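Workshop tips: foam shape sorters

Foam sorter boards are forgiving, but a badly fitted peg will wear the hole edge. Check the fit before the board goes back on the shelf.

1. Vacuum each hole with the narrow nozzle. Grit at the bottom holds a peg high.
2. Stand the peg over its hole and turn it until the corners line up. Do not press yet. A pentagon has five positions that work - a star peg is the same.
3. Press straight down with one finger on the top face.
4. If it binds, sand the peg with 150 grit, 3 strokes per side, and try again. Never cut the foam.
5. Wipe the board with a damp cloth and dry it flat for 8 hours.

Blue foam board with a red piece standing on it, all four views:
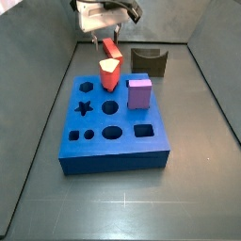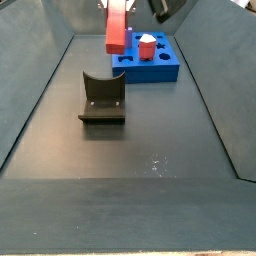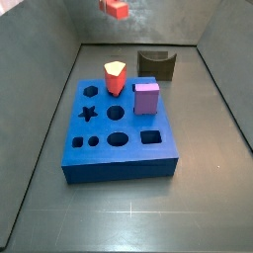
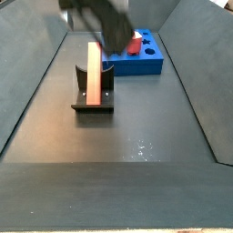

Dumisani Radebe writes that 150 grit left his painted pegs patchy, and that rubbing candle wax on the sides freed the tight ones without taking any color off.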